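Course 1242: Household Storage and Small-Space Organization
Handout 6 – Surfaces, Containers and Open Storage of Produce
Instructor: Periklis Stamatopoulos
Revised 1 April 2025
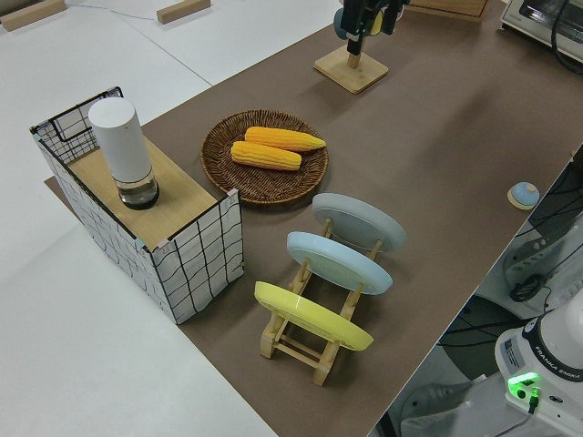
Open storage means any arrangement in which the stored item stays visible and can be picked up without opening a lid, door or drawer. It suits items with a short stay in the kitchen, a day or two at most. The container for open storage should be shallow enough that each item can be reached without moving another. Two ears of corn in a round wicker basket meet this condition: both can be lifted directly, and a tip reaching over the rim does no harm as long as the basket sits clear of the walking path. The same two ears in a deep bin would be harder to check for drying or mold.

1. Terms used in this unit

Footprint: the area a container covers on the surface below it, measured at its widest point. For a round basket, use the outside diameter of the rim.
Overhang: the part of an item that extends past the rim.
Top surface: the upper face of a box or shelf unit when it is used to hold something else.
Clearance: the free distance between one footprint and the next.

2. Choosing a container

Match the depth of the container to the number of layers. One layer is preferred for fresh produce. A second layer is acceptable for onions and potatoes but not for soft fruit.

Woven containers let air through the sides and base. They also let crumbs and soil through, so wash or brush the produce first, or place a washable mat under the basket. Shake the basket out weekly. Do not soak wicker.

Corn in particular loses sweetness at room temperature. Treat an open basket as a holding place for the day of cooking. Anything kept longer goes in the refrigerator, in the husk if possible.

3. Using the top surface

A box with a flat, rigid top gives a second storage level over the same footprint. Three rules apply.

Upright bottles and dispensers go on the top surface only if it does not flex under a hand pressed at the center. Place tall items away from the edge – at least 60 mm in the practice room.
If the box must be opened from above, limit the top surface to one item that can be moved with one hand.
Side panels held with tape or clips should not be counted as load-bearing. Check the corners before adding weight.

4. Worked calculation

A box top measures 496 mm by 310 mm. A dispenser has a base diameter of 80 mm. With 60 mm kept free on all sides, the usable area is 376 mm by 190 mm. Four dispensers fit along the long side (320 mm) and two along the short side (160 mm), giving eight with no clearance between them. With 41 mm clearance, the count drops to three by one.

Students often subtract the margin once instead of twice. Show both subtractions in your work.

5. For the next session

Read the Kinnunen chapter on shelf height, omitting the tables. Measure one open container at home and record its footprint, depth and greatest overhang. Bring the figures on the Skavska sheet – metric units only.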